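Chapter 6
Transit Countries and the Price of Passage

A state that produces no gas may still influence the gas trade if a pipeline crosses its land. This chapter examines the position of the transit country, which stands between a seller and a buyer and collects a fee from one or both. Chapter 5 dealt with producers. The tools developed there, in particular the bargaining diagram, are used again here.
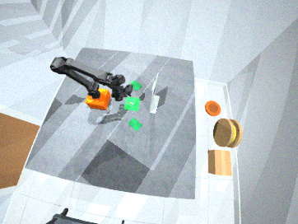 Reading time: 9 minutes

6.1 The basic transit problem

Before a pipeline is built, the transit country competes with other routes. The producer can ship by sea, choose a different border, or leave the gas in the ground. Bargaining power is spread among several parties, and fees tend to be low.

Once the pipe is laid, the position changes. The cost of construction is sunk, and the line cannot be moved. The transit country can now ask for a higher fee, up to the point at which the producer would prefer to stop shipping. Economists call this the obsolescing bargain. Tawfik and Zamora apply the term to transit contracts and separate three stages: entry, dependence, and renegotiation.

Consider the Basine line, which runs 562 miles from the wellhead to the buyer's border. Of this distance, 90 miles lie in the transit country. The short section matters as much as the long one, as a closed valve at any point stops the whole flow. Length of pipe is therefore a poor measure of bargaining strength, although many contracts still set fees by the mile.
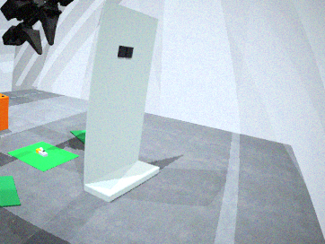
Three factors limit what a transit country can demand. The first is its own need for gas, which it often draws from the same line. The second is storage on the buyer's side, which reduces the harm done by a short stoppage. The third is the threat of a bypass. A bypass need not be built to have an effect; a completed survey and a credible lender may be enough to bring the parties back to the table.

Soliman (see Further Reading) argues that the second factor has been undervalued, and that winter stocks in March predict the outcome of fee disputes better than pipeline capacity does. Section 6.4 returns to this claim.

Key terms: transit fee, sunk cost, obsolescing bargain, bypass, take-or-pay clause.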